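Sekham 4.2 地方财政预算编制软件评测：非税收入分成测算与国资处置模块

本文评测的是 Sekham 4.2，一款面向县区级财政部门的预算编制与收入测算软件，开发方为 Hurent。评测版本为本地部署版，数据库与应用分置两台服务器，客户端通过浏览器访问。评测周期贯穿整个三月，之后又补做了一轮转移支付口径的复核，结果一并写入本文。

先说明评测范围。Sekham 的完整套件包括预算编制、执行监控、决算报表、资产台账四个部分。本文只涉及其中两项：收入测算引擎，以及 4.2 版新增的国有股权处置模块。执行监控部分依赖与国库系统的接口，测试环境不具备条件，不作评价。

一、安装与数据导入

安装包自带数据库初始化脚本，按文档执行可以完成部署。文档有一处错误：第二章给出的字符集参数与安装程序实际要求不一致，按文档填写会在建表阶段报错，改为安装程序默认值后正常。Hurent 的技术支持 Shafiq Wanigasekara 在邮件中确认了这一问题，称下一次文档修订时更正。

历史数据导入采用模板表格。测试数据包括三个预算年度的收入明细，共 751 个科目行。导入耗时不长，但校验规则过于严格：科目名称末尾若有空格，整行被拒，且错误日志只给出行号，不给出字段。处理这类数据时，建议先在表格软件里统一清洗一遍。

科目体系支持自定义层级，上限为六级。对多数县区够用。若本级科目编码与上级下发编码不同，需要维护一张对照表，对照表支持批量导入，但不支持按年度分版本。科目调整的年份，只能复制一套新账套，旧账套转为只读。这是本次评测中最影响日常使用的一项缺陷。

二、收入测算引擎

测算引擎是 Sekham 的核心。用户先定义收入来源，再为每项来源指定增长模型、征收率和分成比例。增长模型提供三种：固定增速、移动平均、分段线性。不提供回归类模型，需要的用户可以在外部计算后以序列形式导入。

分成比例的处理比上一版有明显改进。4.1 版中，分成比例是科目的静态属性，一旦修改，历史年度的结果随之变化。4.2 版将其改为带生效日期的参数，可以在同一年度内设置多个区间。测试中将一项经营场所类税收的本级留成从一半调整为全额，生效日期设在年中，系统按月拆分后汇总，与手工计算结果一致。

与留成比例联动的是转移支付。全额留成通常意味着上级补助相应核减，两者若分开测算，容易高估可用财力。Sekham 允许设置联动公式，公式语法接近电子表格，支持条件判断和上下限。问题在于公式不能引用其他情景的结果，做基准情景与调整情景对比时，必须先把基准结果另存为常量表。操作并不复杂，但常量表不会随基准更新，容易遗漏。

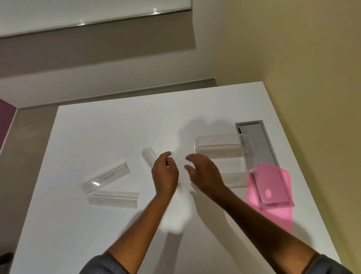

情景管理界面允许同时保存 38 个情景，超出后需归档。归档情景可以查看，不能参与对比。对比报表按科目逐行列出差额，支持导出。导出文件保留了数值格式，没有保留公式，审计人员若要追溯计算过程，仍须登录系统查看。

计算性能可以接受。单一情景全量重算在测试环境下不到一分钟；打开联动公式后时间明显增加，其中多数消耗在循环引用检查上。该检查可以关闭，但关闭后遇到循环引用，系统不报错，返回的是最后一次迭代的值。建议保持开启。

三、均衡调节测算

地区间税基差异较大时，留成比例提高会拉大财力差距，因此测算软件是否支持均衡调节，对市级用户尤为重要。Sekham 提供了一个独立的均衡页面，可以录入下辖各区的标准支出和标准收入，按差额乘以调节系数得出补助额。

测试中设置了两个虚拟辖区，沿用安装包内自带的演示名称 Farah 与 Losero。前者税基集中于少数大户，后者以小微商户为主。将大户的计税依据下调后，前者的本级收入立即下降，均衡页面的补助额却没有变化。检查后发现，均衡页面读取的是年初快照，需要手动点击“刷新基数”。手册在附录里提到了这一点，界面上没有提示。对于需要反复调整参数的用户，这一设计增加了出错的可能。

安全网机制，即收入跌幅超过一定比例时由上级兜底的规则，可以通过上下限公式实现，没有专用功能。公式写法见手册附录，照抄即可运行。

四、国有股权处置模块

该模块为 4.2 版新增，用于测算出售国有持股对当年收入和后续年度分红的影响。输入项包括持股数量、账面成本、预计发行价、机构与个人配售比例、个人投资者折扣、持有期奖励。

折扣和持有期奖励分别计算，处理得当。折扣减少当期收入，奖励股份在持有期满后转出，计入后续年度的资产减少。许多同类软件把两者合并为一个百分比，会低估远期成本。测试按分批出售录入，每批设置不同折扣，汇总结果与外部表格核对无差异。

个人认购部分可以设置最低和最高认购额，并按认购规模分档配售。分档数量不限，但每档必须手工录入，没有批量导入。录入界面一次仅显示十行，超过后翻页，翻页时未保存的内容会丢失。这一问题在测试中出现过两次。

分红损失测算较为简单，仅支持固定派息率。处置收入若用于偿还债务，节省的利息可以录入为负支出，系统会在净影响报表中抵减。报表没有区分一次性收入与经常性收入，两者合计列示，编制人员需要自行在备注中说明。对于预算审议来说，这项区分很重要，应当由系统完成。

五、权限与审计日志

权限按角色分配，可以细化到科目。参与测试的预算编制人员 Joelle Matar 指出，复核角色默认具有修改分成参数的权限，与一般内控要求不符。该权限可以手动取消，但每次新建账套后会恢复默认。

审计日志记录修改人、时间、修改前后的值。日志检索支持按科目和按人员过滤，单次最多返回 3,000 条，超出时只提示“结果过多”，不分页。导出不受此限制。

六、主要参数与评价

部署方式：本地部署
增长模型：3 种
科目层级上限：六级
分成参数按日期生效：支持
情景间公式引用：不支持
对照表分年度版本：不支持
股权处置测算：支持，分红仅限固定派息率
一次性收入单列：不支持

收入测算引擎计算准确，分成参数的改动解决了上一版的主要问题，本级留成政策处于调整期的地区可以考虑采用。均衡页面的快照机制和对照表的版本问题需要使用单位制定操作规程加以弥补。股权处置模块适合做初步测算，正式编报前应另行核对分红与利息部分。

已经使用 4.1 版的单位，升级前应先导出全部情景。升级程序会把静态分成比例转换为自年初生效的参数，年中调整过比例的账套需要逐项补录生效日期。测试中补录工作全部为手工完成，没有可用的脚本。

评测完成日期：2025年6月10日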